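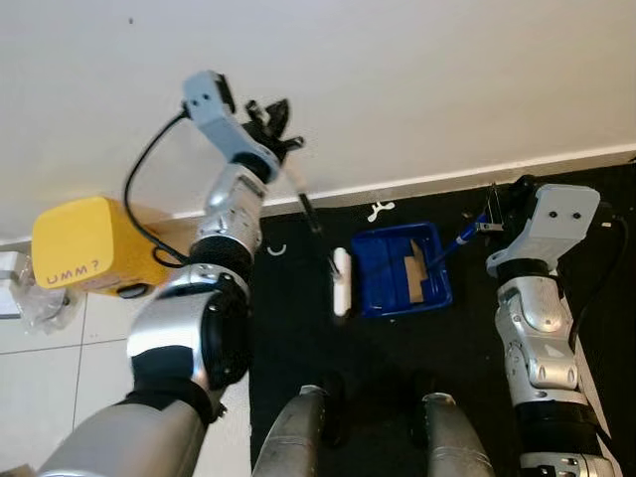 Roller keeps twisting in the gripper - club project, help?

Tsegereda Birhane
Hi all! Our robotics club is teaching a two-armed robot to handle painting tools, and we're only on dry practice (no paint until the grip is sorted, club rule). Left hand gets the roller, right hand gets the blue-handled tool in the tray. My trouble is the left. When we run the stroke against the wall, the roller handle spins in the fingers and the cover ends up sideways to the wall. I've tried squeezing harder and it still slips. We have a demo on Saturday and I'd love to show two clean strokes in a row. Any ideas?

Mesfin Endale
Get a better gripper.

Saron Negussie
We fought with this last February on our Pledden project! Squeezing harder didn't help us either - a thin round handle has nothing to stop it turning. We wrapped ours in bike handlebar tape until it was nice and fat, then strapped a flat strip of wood along one side so the fingers had an edge to push on. Cost us 2 dollars. Also slow your stroke down to 50 percent and ease into the wall, because ours mostly twisted at first contact. You'll need to teach the grip pose again once the handle is thicker (I forgot, and we dropped it twice). Which part of the handle are you holding? We did better closer to the cover.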